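Pretmont : rangement du panier
Fiche du jeu de données, version du 2025-06-29
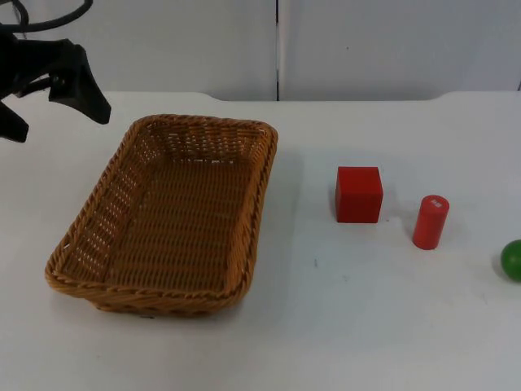 Contenu
905 prises, toutes autour du même sujet : un panier en osier tressé, rectangulaire, couleur miel, et ce qu'on finit toujours par y mettre. Chaussettes orphelines, télécommandes, piles dont on ignore l'état. La table est blanche, le panier reste à gauche.

Organisation
prises/ : un dossier par séance
objets.csv : nom, catégorie, souplesse (notée à l'œil par Wagner Rezende, qui a l'œil sévère)
consignes.txt : deux phrases, dont une utile

Découpage
80 % entraînement, 20 % test. Tirage par séance.

Défauts connus
La catégorie « divers » contient presque tout. Rogério Paiva devait la subdiviser en novembre ; il a créé « divers 2 ».
« Écharpe » et « torchon » se confondent dans les premières séances.

Licence
Usage libre pour la recherche. Citer Pretmont. Le panier n'est pas fourni.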